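Intro to Retail Operations – Week 5 notes
Tutor: Marlene Li
Stock control, part two (receiving, putting away, counting)

Carry on from last week. We stopped at lead times. If you missed it get the notes off someone, the reorder bit comes up again in the assignment.

Recap, quick
Reorder point = what you sell while you wait + safety stock. Say a shop sells 200 packets a day, supplier takes 9 days. That's 1800 gone before the van turns up. Safety stock of 200 on top, so reorder at 2000. Do it on paper first, then the spreadsheet.

Safety stock is a guess with reasons behind it. Late suppliers, odd weeks, school holidays. February is a bad month to base anything on.

Receiving
Check the delivery note against the order, THEN the goods against the note. Two separate checks, people merge them and miss shorts.
Sign for what you have counted. If the driver won't wait write "unchecked" next to your name.
Damaged outers – open them with the driver there if you can.
Dates on food and cosmetics. Shortest date in the delivery goes in the log, not the first one you see.

Case: Pillham
Small chain, 5 shops, one back store. Everything got booked in at the end of the day from memory. On the system they had plenty, on the shelf they had gaps. Customers told there was stock, no one could find it. Maritza Chambi (stock manager) changed one thing first – booking in happens at the door. The rest came later. Read the case sheet before the seminar, we will argue about wether she should have started with the counts instead.

Putting away
Fast lines at waist height, near the way out. Heavy stuff low. Slow lines can go up high or at the back.
Old in front of new. Called FIFO in the textbook, "rotation" in most shops. Same thing.
One line, one place, if there's room. Two places = two half counts and one of them gets forgotten.
Small packets are the worst. They slide, they get mixed, they end up behind things. Give them a tray or a bin with edges.

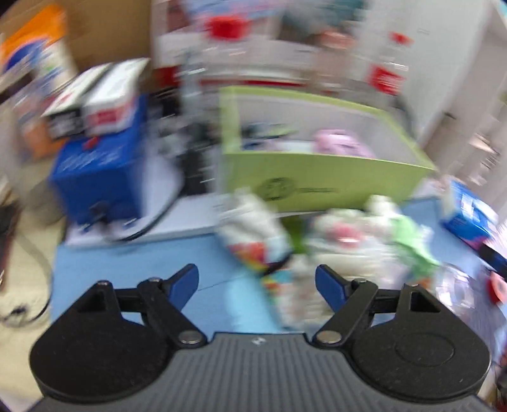
Counting
Full count: everything, once or twice a year, shop shut. Slow, dear, and out of date by the next week.
Cycle count: a few lines every day. Costel method in the reader (p. 9) splits the lines into A, B and C by value. A lines get counted most often, C hardly at all.
Blind count means the counter can't see the system figure. Do it this way, otherwise people count until they get the number they expected.
Difference found – recount before you adjust. Second person if poss.

Shrinkage
Theft, damage, paperwork errors. Students always put theft first. Look at the paperwork before you accuse anybody.

For next time
Read the Ait Ali chapter, only the part on supplier terms.
Finish the Pillham reorder table, both tabs.
Assignment 1 due Sunday, May 31, 2026, upload as one file pls. Late ones go through the office and I can't change that.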